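Looking after your records at home: what works for me

I've been buying records since school and I still get asked the same things by friends who've just picked up their first turntable, so I finally sat down one Saturday and typed it all out. I'm no expert! I've got 2,383 LPs in a terraced house in Hendesthorpe and I've made most of the mistakes already.

Dust first. Give the record a few turns with a carbon fibre brush before you play each side, every time, even if you only played it yesterday. Hold the brush still, let the bristles just touch the grooves, then sweep it slowly off towards the edge. Don't press. My friend Jamila Chowdhury used to scrub hers like a frying pan and wondered why the crackle got worse.

For a proper wash I use distilled water with a tiny drop of washing-up liquid (the clear sort with no perfume or hand cream in it), then a second go with plain distilled water to rinse. Go round with the grooves, never across them, and keep the label dry. I stand mine in a dish rack afterwards and leave them until the next morning. Tap water is fine for your tea but round here it leaves chalk behind, and you'll hear every bit of it.

Cloths matter more than I used to think. Keep a couple just for records and wash them on their own with no fabric softener, as the softener leaves a film that ends up on the vinyl. If a cloth has been on the floor, it's a duster now.

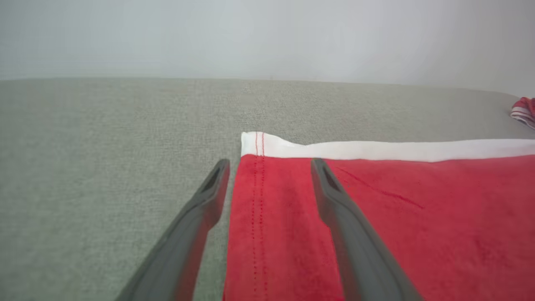
Old shellac 78s are a different matter – keep anything with alcohol in it well away from them, because it eats the surface. I learned that on a dance band disc from my nan's loft and I'm still cross with myself.

Inner sleeves next. Paper ones shed little bits and can leave fine scuffs, so I swap them for the poly-lined kind when I wash a record. Keep the original if it's printed with lyrics or photos and just tuck it in behind. I did 284 over one winter, with the radio on, and it was quite a nice job really.

Store everything upright. Stacks look lovely in films but the ones at the bottom warp, and so do records left leaning at an angle on a half-full shelf. You want them snug enough to stand straight and loose enough to pull one out with two fingers. Check your shelf can take the load too, records are seriously heavy! And keep them off the wall with the radiator on it. I lost a whole run of prog double albums that way, gatefolds and all, and they now wobble like crisps.

The stylus gets forgotten. I use a small dry brush, back to front only, following the way the record travels, and I do it every 4 sides or so. Never side to side, and never with your finger. If the sound goes fuzzy on the loud bits and a clean doesn't help, the needle is probably worn and it's time for a new one.

For sticky price labels on covers, warm them with a hairdryer on low and peel slowly from one corner. Try it on something cheap first. It works well on shiny sleeves and rather badly on matt card, so on those I leave the sticker alone and call it history.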